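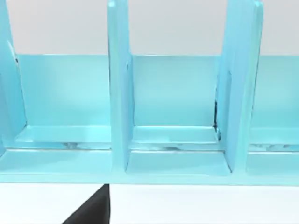

About Brodgate

Brodgate is a small testing company in Lindsay. People pay us to find out whether a machine can do a chore. Mostly the answer is no, or not yet, or yes if someone stands next to it, and we write that down and send it with an invoice.

We don't build robots and we don't sell them. We don't take a commission from people who do. If you've come here from a sales deck that uses our name, please email us the deck, as we'd like to read it.

How we got started

Jean Aitken ran the packing floor at Jumley, a mail-order kitchenware business, for most of her working life. One June a vendor came in to show the management an arm that could put boxed mugs on a shelf. It put boxed mugs on a shelf all morning. After lunch someone slid the shelf over by the width of a hand to get a cart past, and the arm spent the afternoon setting mugs down on nothing. The vendor said this was a calibration matter. Jean asked what it would cost to have the calibration matter dealt with each time a cart went by, and she didn't get a number.

Jumley bought two of them anyway. They were in storage by the time she left.

She started Brodgate with Niall Mackay, who had been fixing conveyors and shrink-wrap tunnels in the same building and had opinions of his own about the arms. The first jobs were for people they already knew: a bakery, a linen service, a nursing home that had been offered a machine to clear trays. There are 8 of us now.

What we do all day

A client comes to us with a chore and a claim. The chore might be loading a dishwasher, folding towels, putting parts in bins, wiping down a counter. The claim is usually a video. We break the chore into the smallest pieces that can pass or fail, and we run each piece over and over with small changes until we know what the machine can stand.

We start in simulation. It's cheap, it doesn't break dishes, and we can run all night. A simulated table is also a very forgiving table. The floor is level, the light does what you tell it, and no one has left a wet sponge in the way. So we treat a simulated result as a ceiling. If a controller fails in there, we stop and save the client the cost of a bench test. If it does well in there, we get interested, and a little more suspicious.

Our basic set has a lot of plain jobs in it. Press a button. Open a drawer. Set an object in one slot of a divided organizer without knocking the divider. They sound too easy to bother with, and every few months someone asks us to skip them. We don't. A washing machine is a button and a door before it is anything else, and a robot that can't find the button is a very expensive coat rack.
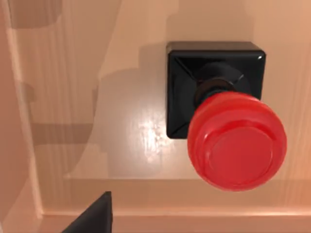
Button task, simulated. The red cap and its black base, with one gripper fingertip at lower left.

Pressing a button, for a person, is something you do while talking on the phone. For an arm it's a chain of small decisions. It has to know where the cap is, come at it from a usable direction, push far enough, and stop pushing. Then it has to know that it worked, and this last bit gets left out of an awful lot of demos. We've had controllers sent to us that made a lovely pressing motion in the air next to the button and logged a success. The log was very confident.

Shadows and glare are another one. On a shiny surface, the arm's own shadow moves whenever the arm does, and a camera-driven controller may or may not care. We want to find out before the thing is in your laundry room at 4 in the afternoon with the sun coming in.

Our longest single run so far was 2,610 attempts at one placing task, with the shelf moved slightly between tries. We were asked by the client whether that was really necessary. The first batch had looked great. The trouble was all in one corner of the shelf's range, and a shorter run would have missed it, as the vendor's own run had.

About Tikow

Tikow is our scoring software. Niall wrote the first version because he was tired of arguing about what counts. It records each attempt, what was changed from the last one, whether a person stepped in, and how long the whole thing took from the moment the task was set to the moment it was done. Time spent by a human resetting the table goes on the bill too. Vendors hate that line. We think it's the most useful one in the report, and a shop owner will generally turn to it first.

It has limits and we'd like you to know them. Tikow is blunt about things like gentleness. It can tell you a plate landed in the rack, and it can't tell you that you'd wince if you heard it. For that we watch the runs ourselves, in shifts, with coffee. We also got the timing wrong in an early release, in a way that flattered slow machines, and had to reissue three reports. The corrected ones are marked on the first page.

Where we think things stand

Clients ask for our general view, so we'll give it, and you can discount it however you like.

On the shop floor, with one object, one fixture and one lighting setup, machines are good and have been for a long time. Move any of those and the numbers drop. How far they drop is what you should be asking about, and it's rarely in the brochure. We have seen newer learned controllers take a moved shelf in stride in a way the Jumley arms never could, and we'll say so plainly. We've also seen the same controllers do something odd for no reason anyone could give us, on a setup they'd handled the day before. An old-fashioned arm that fails will at least fail the same way twice.

Two arms are better than one for a lot of household work. You need a hand to hold the bag and a hand to fill it. Two arms can also get in each other's way, block each other's view and reach for the same spot, and the coordination is where we see a good share of the failures. If a vendor shows you a two-armed machine, ask to see a task where both arms touch the same thing.
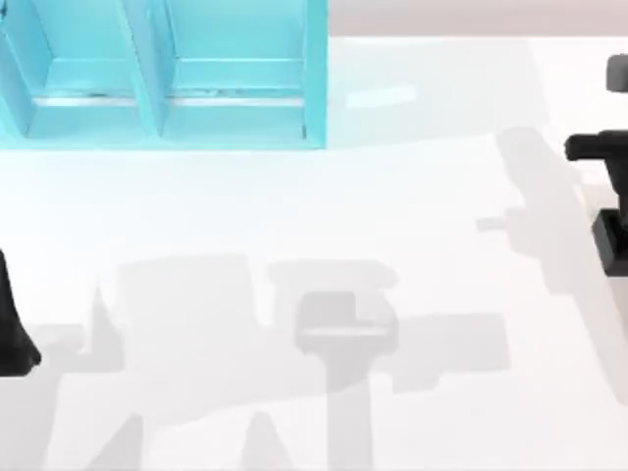
Two-arm setup, simulated. Shelf at upper left, one arm at the right edge, a sliver of the other's gripper at left.

At home we are a lot less hopeful. Homes are full of stuff that belongs somewhere only according to the person who lives there. Towels are terrible. So are lids, bags, cords, anything clear, and anything with a child's name on it in glitter. We have yet to test a machine we'd leave alone in a kitchen with the stove on. We may be wrong about how fast this changes – Jean has a standing bet with Niall on dishwashers, and she's the one who thinks it'll happen sooner.

How we work with you

You send us the chore, in your words. "Put the clean trays back" is fine. We'd much prefer that to a spec written by whoever is selling you the machine.

We come and look at where the work gets done. We'll get in the way for a morning and ask your staff what goes wrong, and we take what they tell us more seriously than what's on the process sheet. Please let them talk to us without a manager in the room.

We write the test plan before we see the machine run, and we send it to you and to the vendor on the same day. Nobody gets to change the pass marks afterward, us included. A standard report covers 1,000 attempts per task. You get all of the recordings, including the dull ones.

If the vendor wants to sit in, they're welcome. They may not touch the table.

Vendors can hire us too, and several have. The terms are the same, with one addition: if you quote a number from our report in your advertising, you have to quote the failure count next to it. Some have decided not to go ahead on reading that clause, and that's fine with us.

Work we turn down

We don't test machines for lifting or bathing people. We don't have the training for it and the cost of being wrong is too high. We don't do safety certification of any kind, and a good result from us is not a safety document. We won't write a letter of support for a funding round. We also don't predict how many jobs a machine will replace. Jean managed people doing these jobs for years and is happy to discuss it with you in person, at some length.

Visiting

The test room is open to clients and to school groups by arrangement. Groups tend to arrive expecting something quicker. Bring a sweater, it's cold in there, and be ready to watch an arm think about a shelf for quite a while before anything happens.

To ask about a test, or to tell us we've got one wrong, write to the office in Lindsay. Niall reads the complaints and answers them himself, usually in the evening.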